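Visit report: the Katley count centre, open morning

The returning officer's department at Katley opened its count centre to the public in March, ahead of the council elections. I went along with Debashish Mondal, who has acted as a counting agent at the last two general elections and wanted to see how the new layout would affect agents. The visit started at 10 a.m. and finished shortly after noon.

The centre occupies a former indoor bowls hall on the Flirnley road. Entry is through a single set of double doors, where passes will be checked on the night. Ballot boxes come in by a separate door at the rear and are logged against the polling station number before they reach the floor. Presiding officers hand over the box, the ballot paper account and the sealed packets together. If any item is missing, the box waits in a marked bay and is not opened until the matter is settled.

Sabina Kodikara, deputy returning officer, led the tour. She took the stages in the order in which they happen. Verification comes first: the papers in each box are counted face up and the total is compared with the ballot paper account. Postal votes are verified at an earlier session and brought in sealed. Papers from different boxes are then mixed within each ward before sorting by candidate begins.

The hall is set out with 42 counting tables in parallel rows, with a supervisor at the end of each row. Agents stand on the outer side of a rope. The distance from rope to table has been reduced compared with the old venue, the Gashaw leisure centre, where several parties complained that agents could not read the papers. Mondal tried the new distance with sample ballots and could make out the mark in every case, although he thought the lighting at the rear rows was weaker. Kodikara took a note of this and said the fittings there were due to be checked.

Doubtful papers were covered in some detail. A paper is set aside if it lacks the official mark, if it votes for more candidates than there are seats, if the voter can be identified from it, or if it is blank or the intention is uncertain. The returning officer adjudicates in front of the candidates and agents. We were shown a folder of practice papers and asked to sort them. Most of the group rejected a paper with a tick in place of a cross, which should have been allowed.

Results are entered into a package called Sestora, which adds up the ward totals and prints the declaration sheet. It does no counting. Figures are typed in by one clerk, read back by another, and the paper tally remains the record. I asked whether the machine was connected to the internet. It is not, and results are carried to the press desk on paper.

The recount procedure is unchanged. A candidate or election agent may ask for one before the declaration, and the returning officer may refuse if the request is unreasonable. The bundles are of 50 papers, and a recount normally begins with a check of the bundles before individual papers are looked at again. 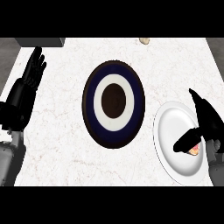 A white marble tabletop with fine veining, in a computer rendering.

Questions were taken at the end. One resident asked why the count would not start until the following morning. The answer was staffing: many of those who count also work at polling stations, and a night count would mean a working day of more than 20 hours for them. Another asked about observers from outside the parties. Accredited observers may attend but have no right to challenge a paper.

Parking is limited on the hall side of the road and agents are advised to use the public car park opposite. Notices appointing counting agents must be handed in at the elections office in writing before the deadline printed on the form. Passes are collected from the same desk.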